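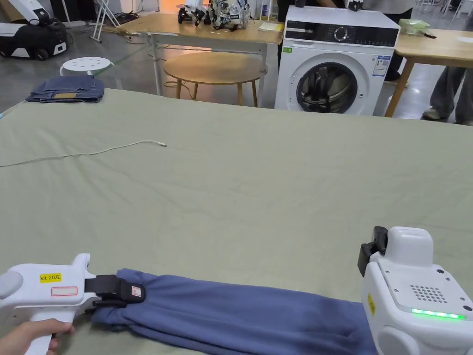 Folding as the last stage of the wash

Bořivoj Šimko treats the folding table as part of the laundry equipment. In the two laundry rooms he looks after for Clanmont, a lettings firm with furnished flats, the table was specified in the same document as the washing machine, and it took longer to agree.

"People choose the machine, put it against a wall and then fold on a bed," he says. "A bed is too low and too soft. You lean forward, the cloth sinks, and the edges never meet where you want them."

His first requirement is surface area. A pair of adult trousers laid out sideways has to fit with the whole leg supported, and there must still be a corner left for the finished pile. If the pile has to go on a chair, he says, it gets knocked over or sat on. Jeans go into that corner first, as they are heavy and hold their shape, and softer things are stacked separately.

The second requirement is a cover. Šimko uses a plain cloth over the table top, and a muted green is the colour he keeps coming back to. White shows every bit of lint and makes pale shirts hard to see. A dark cloth hides navy socks. Sage green sits between the two.

"The cloth has one job, to stop the garment sliding," he says. "On a bare varnished top a sweatshirt moves every time you pull a sleeve. With a cloth under it, it stays put." He does not iron the cover. Light creases in it make no difference to the fold, in his experience, although a thick seam or a hem running across the middle will leave a line in thin cotton.

Asked about method, he starts with tension. A garment should be drawn out between two points and lowered flat before any fold is made. For trousers those points are the waistband and the hems. One leg is laid over the other, seams matched, and the length is pulled gently until the fabric stops rippling.

"Gently is the word. If you stretch jersey it will come back on you after you have folded it. Pull until it is straight, then let go and wait a second. If it moves, it was too tight."

From there he folds trousers in half along the length and then into thirds. Sweatshirts take one more step: the sleeves are laid straight down the back, each parallel to the side seam, and the body is folded over them. He keeps the cuffs inside the outline of the body. A cuff that sticks out is the first thing to catch when the pile goes into a drawer.

He is less strict about denim. Jeans are folded with the back pockets outwards, so that the patch at the waistband ends up on top and the pair can be identified without lifting the stack. "You can tell whose they are from the patch, usually. It saves unfolding."

The position of the machine matters to him almost as much as the table. In both rooms a front loader stands a short distance behind the folding table, with enough space for the door to swing fully open and for a person to crouch in front of it. He measured this with a basket on the floor, having found that the supplier's drawing for the Tallero cabinet range allowed for the door and left out the basket. The first layout was sent back.

He also asks for a second, smaller table beside the machine. It takes anything that is not clothing. In his rooms the main surface is cleared of pens, chargers and paperwork before a load comes out, although he concedes that a cable or two finds its way back.

Costs were modest. Šimko gives the figure for one room, including the table, the covers and moving a socket, as 2,344. The second came to 1,069 as the table was already there and only needed new feet. Both jobs were done by Dubey, a local joinery firm, and the covers were cut from a roll of Banier cloth left over from a curtain order.

He would change the height. The tables were set for sitting, and most people stand to fold. A set of blocks is on order for October.

On the question of how often the folding cover itself should be washed, he has a fixed answer: every Wednesday, with the towels, at the same temperature. The spare goes on while it dries.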